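We got to the open day at the Cladberg study house a little after nine, when the first session was already full. The main room seats 48, and latecomers stood along the shelves. The morning text was on returning lost property – when a finder may stop announcing what he found.
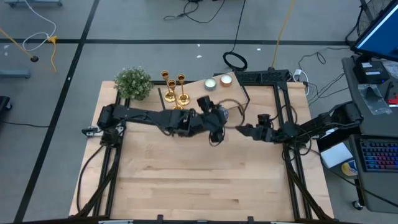 After lunch we saw the library, 452 volumes, most of them bought from a school in Burnent. Pairs can study there until ten at night. Parking is on the street, and the side door has no step.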